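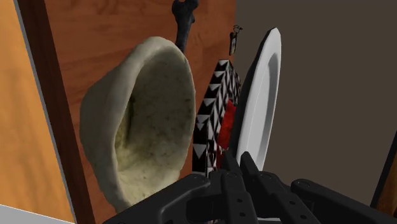 Simulated kitchens cut failed grasps on thin objects, Jorkeck group reports

A gripper policy trained entirely in rendered kitchens has picked up plates, cloths and flat foods more reliably than one trained on a larger set of hand-guided demonstrations, according to a technical report released in August by the robotics group at Jorkeck.

The method, named Tambunan, deals with a narrow problem. Wrist-mounted cameras see very little once the fingers close in on a target. Thin items seen at a steep angle show only part of their outline, and neighbouring objects hide much of the rest. Policies trained on tidy tabletops tend to aim for the centre of whatever is visible, which for a plate standing on its rim is often the wrong place to close.

Tambunan generates its training views from the wrist camera's position and deliberately crowds them. Soft items are placed against rigid ones, and cupboard doors and walls are set close behind, so that the network has to separate a rim from a fold of fabric at short range. The simulator then scores each candidate grasp by how far the object slips during a short lift. Grasps that hold but drag a neighbour along are marked down — a rule the earlier version of the software did not have.

The group built 422 kitchen layouts, varying the wood grain, wall colour and lighting in each. The finished policy was tested without further training on a two-finger arm at the Wedarwood laboratory, over 1,618 attempts. It completed 77 per cent of them. The comparison policy, trained on demonstrations collected at the same laboratory, was given the same objects in the same starting positions and did worse in every category except rigid cups, where the two were level.

Most of the remaining failures involved cloth. The simulator treats fabric as a coarse mesh, and the report says folds thinner than the fingertip pads are poorly modelled. In those cases the fingers closed beside the fold or pinched two layers when one was wanted. Bread and other soft foods gave fewer problems, although the test set held only 15 such items and the authors advise against drawing conclusions from it.

Running time is also a limit. The policy pauses before each grasp to compare candidates, and it does not yet react if an object shifts during the approach. A faster version is being tried at Jindton on a mobile base, with the same gripper and a finer fabric model. The layouts and the scoring code will be released once that work is finished.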